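5.3 Finger stalls near the door hinge

The fault that cost us the most time was not a grasping fault at all. In the fridge task the arm has to reach into an open compartment and take out fruit, one piece at a time. We logged 1,512 reaches over the whole study. Most of the bad ones were dull - a slip, a missed pinch, fruit rolled to the back wall. Those are covered in 5.2. This section deals with finger stalls, where a finger touches the fridge itself, keeps pushing, and the hand controller does not notice.

First seen in October, late at night, during a long unattended block. The index finger pressed on the rim of the compartment and stayed there for 10 seconds before the wrist limit tripped. No damage to the hand. The door moved, the fridge shifted a little on the floor, and every reach after that was off because the base calibration was stale. We lost the rest of the block. After that we went back through the logs and found 6 stalls in total, 2 of them bad enough to stop the run.

Why did the contact check miss it? The Sorkemon controller looks at motor current per finger and compares it to a threshold. The threshold was tuned on free-air closing plus soft contact with fruit. A finger that meets a hard edge while still nearly open draws less current than one closing hard on an apple, so the stall sat under the line. The wrist sensor did see the load, but its limit was set high to allow for the cable drag on that side. So two checks, both passing, and a hand leaning on a refrigerator. We should of caught this in bench testing and did not.

The planner made it worse. The Wovau planner treats the compartment as an open box and the door as a flat plate at a fixed angle. The hinge hardware is not in the model. On the bench fridge the door was taken off, so the low approach from the right looked free and got a low cost. With a door on, that same approach leaves the fingers very little room. Figure 4 shows a reach on this side, with two apples in the compartment. 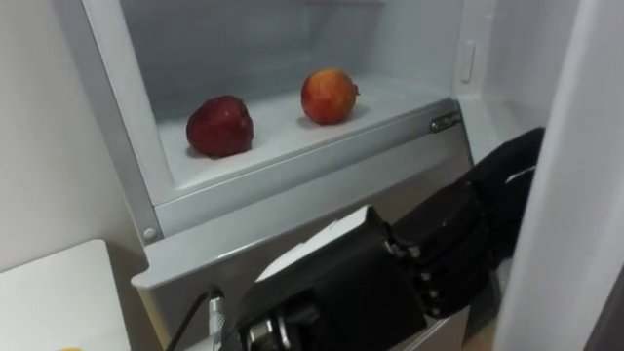 Figure 4. Reach toward the open compartment, head view. The fingers are close to the hinge bracket and the door, not yet touching either apple.

Changes made so far. The hinge side is now a keep-out volume in the planner, padded on all sides. The wrist limit is lower during approach and goes back up only after the fingers close. Finger current is checked agianst the commanded opening, so the same current can be fine in a full grasp and a fault in an open hand. On any trip the arm backs out along the path it came in on, slowly, then the run pauses until a person clears it. Backing out straight was tried first - bad idea, it can hook a finger behind the door.

One gap remains. The keep-out volume assumes the door angle is known, and right now it is set by hand at the start of each block. If the door drifts mid-run the volume is in the wrong place. The Biretura rig has a door angle sensor, ours does not yet.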